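About Stirkex

We record people driving robot arms through small household and workshop jobs, and we sell those recordings to teams that train control software. That is the whole business. We do not build robots, and we do not claim that the ones trained on our material will be folding your sheets by next March. Some of our customers claim it. We have asked them to leave our name out when they do.

Stirkex was started by Adom Sulemana and Muammer Coşkun, who met while working for a company that had more press releases than working machines. Adom ran the test bench there. Muammer spent most of his time throwing out bad recordings that other people had already counted toward a target. They disagreed about nearly everything except that the targets were nonsense, and on that basis they rented a unit in Anholm and bought two used arms.

What we do

An operator sits at a pair of hand controls and moves the arm through a task: pick up the scissors, put the lid on the jar, get the plug out of the power strip. Cameras on the wrist and above the table record what the arm would need to see, and the joint positions are logged with them. One attempt is called an episode. A customer usually asks for 2,000 episodes of a task, a number that seems to have been copied from one proposal to the next for years. We have yet to meet anyone who could tell us where it came from.

We ask what the customer wants the robot to do and in what kind of room. Often the answer is that they don't know yet. In that case we suggest a small first batch and a training run before anyone pays for the rest. It costs us money to say this and we say it anyway, in writing, on the first quote.

The objects are ordinary and we leave them that way. Scissors come with scuffed handles and dirt in the finger loops, tables have specks and scratches on them. We were once asked to redo a batch on a spotless surface with new tools. We did it, under protest, and the customer came back wanting the old kind. 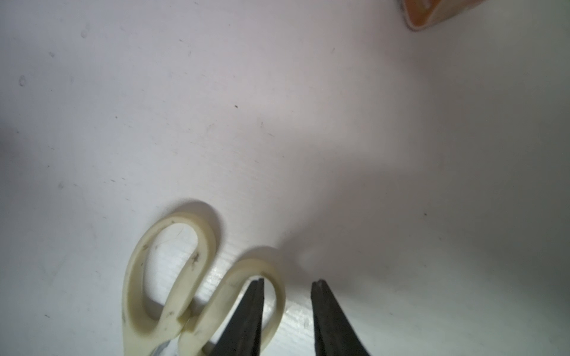 How we count

An episode counts if a second person has watched it from start to finish and agrees with the label. Failed grasps are kept and marked as failed – some customers want them, some don't, and either way they should know how many there were. We do not cut the slow parts. If the operator hovered over a handle for a while deciding which side to take, that stays in.

Our longest job so far was called Jerka. It covered 19 kitchen and desk objects and it took far longer than we quoted. The write-up includes the two objects we gave up on.

What we don't believe

We don't believe more data fixes a task that was badly described. We don't believe a success rate with no room, no lighting and no object list attached to it. We are doubtful about most demo videos, our own included, which is why there isn't one on this site.

We may be wrong about some of this. Muammer thinks large mixed collections will end up mattering more than careful small ones. Adom doesn't, and the argument has been going on since before we had a lease.

Who we are

There are eight of us. Most are operators, paid by the hour and never by the episode, as paying by the episode gets you a lot of very quick, very similar episodes. Operators can refuse a task setup they think is pointless, and they do.

The checking procedure is known in-house as Kazlauskienė and is available to anyone who asks, customer or not. Visits are fine too. Come after 10 a.m., and expect to watch somebody pick up the same thing for a long time.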